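Selling tips: do paint colors really add value?

Home Selling > Before You List

mpowell_52
Posted September 23, 2019
Our agent at Janden says the purple in the back room has to go before we list. She wants everything "warm neutral" and quoted us $410 for the one room through a painter she likes. Has anyone here seen proof that this pays off? I keep reading that it does, always on sites run by people who sell paint.

ullow_talha
No proof that I've ever found. Those surveys ask agents what they think buyers think. I sold a place in Curkwood with a dark green dining room and got my asking price.

Rafia T.
One green dining room isn't proof either, Talha. I'd paint it. Buyers are lazy and they do the math against you. Is it a loud purple or a quiet one?

mpowell_52
Quiet, I'd say. Closest thing I have to show you:

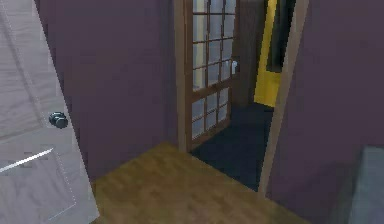 Muted purple wall, pale door, dark knob

I like it. My agent called it "a lot."

fikri_w
That's a lot? I'd leave it and spend the money on the gutters.

Rafia T.
Gutters don't show up in the listing photos. Walls do.

fikri_w
They show up in the inspection report, which is where I lost money last time.

marwa.s
$410 for one room sounds steep unless he's doing the ceiling and trim too. Two cans at $34 each and a Saturday -- that's what mine cost. And ask if the agent gets anything from this painter. Mine did.

mpowell_52
Walls only, it says here. I'll ask her about the painter.

ullow_talha
Let us know what she says. I have a guess.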